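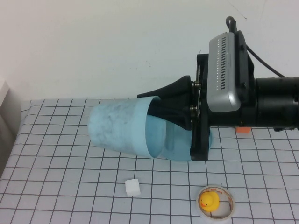

3.2 Fabric preparation and wash procedure

Three quilting cottons were tested: Trisent, Lulex and Kragh. All were plain weave and sold as suitable for piecing. Each fabric was cut into 22 squares, with the selvage removed before cutting. Half of the squares from each fabric were washed before assembly and the other half were used as they came off the bolt. Squares were marked on the back with a code for fabric and treatment. Grain direction was marked with a short line of thread at one corner, as pencil lines did not survive the first trial wash.

Each square was layered with Vusau cotton batting and a backing square of the same fabric and treatment. The layers were quilted in straight parallel lines with the same thread and stitch length. The edges were left unbound so that binding would not restrain the outer inch of the sample.

Samples were washed 14 times on a warm cycle and tumble dried after every wash. They were then laid flat overnight before measurement. Layout was done on a white tabletop printed with a grid of thin dark lines (Figure 2). Length and width were read with a steel rule at three positions in each direction and averaged. Samples were smoothed by hand but not pressed, because steam was found in earlier trials to recover part of the lost length.

3.3 Treatment of the data

Shrinkage was expressed as a percentage of the starting dimension, with lengthwise and crosswise values kept separate. Samples with broken quilting lines were left out of the comparison and are listed in the appendix. Differences between prewashed and unwashed groups were tested by resampling, using 1000 draws for each fabric, and intervals are given at the 99 percent level. Puckering was graded separately from shrinkage and is reported in Section 4.3.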